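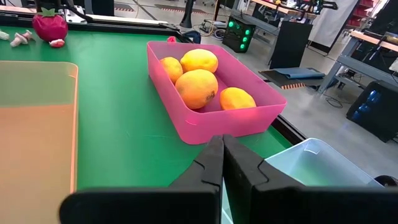 Keeping Citrus Fruit in Plastic Bins

In our house we eat many oranges and lemons, and for years I kept them in a deep ceramic bowl near the window. It looked nice, but the fruit on the bottom was always forgotten. When I finally reached it, one piece was soft, and the two next to it had started to go the same way. Now I use small open plastic bins, and I throw away much less. I write down my method for anyone who has the same problem.

Choosing the bin

Take a bin without a lid, with smooth walls that let the light through. You can then see from the side what is inside, also when the bin stands on a shelf above your eyes. The color is your own decision. I like strong colors like pink and orange, as I can tell my family "the lemons go in the pink one" and there is no discussion. My first bins came from Rattanakul, a household shop near the Plakalard market, and cost 65 each. Later I bought two from Falano, which are a little thicker and do not bend when I carry them full.

A bin should be wide more than deep. One layer of fruit is the best, two layers is possible if you eat quickly. If you need three layers, you need a second bin.

Before the fruit goes in

Look at every piece and turn it in your hand. A brown mark on the peel does not always mean the fruit is bad. Press gently on the mark with your thumb. If it is hard and dry like the rest of the peel, it is usually only a scar from the tree, and the inside is fine. If the place is soft, or wet, or smells like wine, keep this fruit apart from the others. When I see any mold I throw the whole fruit away, I do not cut around it.

Do not wash the fruit before storing. Wash it when you want to eat it or use the peel. If it got wet on the way home, dry it with a towel.

Put marked fruit in front or on top, so it is used first. Small ones also go first in our kitchen, they dry out faster than the big ones.

Where to put the bin

On the table is okay for one week, sometimes a few days longer in winter. Keep it out of direct sun. In July our kitchen is very warm already at 9 in the morning, so in summer the bin goes directly in the refrigerator, on the lower shelf. There the oranges stay good for three weeks or more. Do not put bananas or apples in the same bin.

I weighed one full bin once and it was 2,561 grams with the fruit, so check that your shelf is strong enough if you want to put several in a row.

Cleaning the bin

Once a week I take everything out and wash the bin with warm water and a drop of dish soap. Use a soft sponge. The rough green side makes small scratches, and after some months the plastic looks cloudy. For sticky spots from juice, leave warm water inside for ten minutes first. For oil from the peel I use Prakulex kitchen spray, but baking soda on a wet cloth also works and is cheaper.

Dry the corners well. Water likes to stay there, under the fruit, and this is where mold begins.

The table needs care too. If you push a full bin across a smooth tabletop, the sand under it will leave fine scratches. Lift it, or wipe the bottom of the bin before you put it down.

If you have too many

Squeeze the lemons and freeze the juice in an ice cube tray. Grate the peel before squeezing and freeze it in a small bag. Oranges that became dry are still good for cake, or cut in thin slices and put in the oven at a low temperature until they are hard.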